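4.2 Out-of-the-Box Evaluation of the Flikura Kit

The Flikura kit, sold by Ulline as a complete manipulation platform for small labs, ships with an arm, a two-fingered gripper, a wrist camera and a quick-start card that promises "first grasp before lunch." We opened the box in the morning and recorded our first grasp the following afternoon. The card does not specify which lunch.

We ran 274 trials on household objects, using the vendor's pretrained policy with no fine-tuning. Of these, 132 ended in a lift held to the end of the trial. The competing Darko kit, tested under the same protocol, managed 96. Neither result supports the phrase "human-level dexterity," which appears on both boxes.

Most Flikura failures came during the final approach. The policy finds bowls readily and is in no hurry to pick them up. In 41 percent of failed bowl trials it brought the fingers to the near rim and kept them together until the timeout, a behavior the manual lists under "confident pre-contact posture." Figure 3 shows the wrist view with the fingertips lined up on the rim. 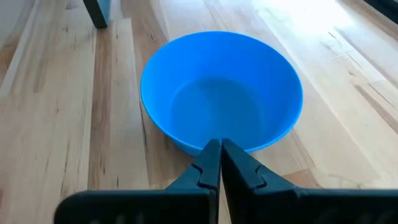

Figure 3. Wrist-camera view of a blue plastic bowl on the floor, with the gripper fingers closed or nearly so.

Bright floors are a second concern. The manual recommends "even indoor lighting," a condition our building meets at night. We kept the daytime trials in the totals, on the grounds that customers own windows. Ulline support suggested collecting 1,000 demonstrations of our own, at which point the pretrained policy would no longer be needed.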